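About Zuster

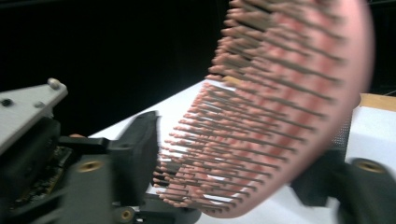

ESTVILLE, June

Zuster has supplied hairbrushes and combs to households, salons and schools of hairdressing since 2000. The company was established in Estville as a repair counter for salon tools and began selling brushes under its own name six years later. Its offices, stockroom and training room are located on Lambert Street.

The present catalog lists 129 articles. Cushion brushes make up the largest group. They are offered in several colors, pink among them, with long pins finished in rounded ball tips. The pins are set in rows across a cushion, which gives slightly as the brush passes through the hair. Customers with long or thick hair are generally advised to choose this type and to work upward from the ends.

The Sumalero line, intended for professional use, is sold to salons by the box. Replacement cushions for this line may be ordered separately. Zuster currently serves 1374 account holders, most of them small salons with one or two chairs.

The training room offers a short course in brush care to apprentices and salon staff. Participants learn to remove hair from between the rows with a tail comb, to wash the pins in lukewarm water with mild soap, and to dry each brush with the bristles facing down. Class size is limited to 6. A printed care sheet is included with every order.

Visitors are received at the Lambert Street counter from 9 a.m. to 4 p.m. Salon accounts may be opened at the counter or by mail.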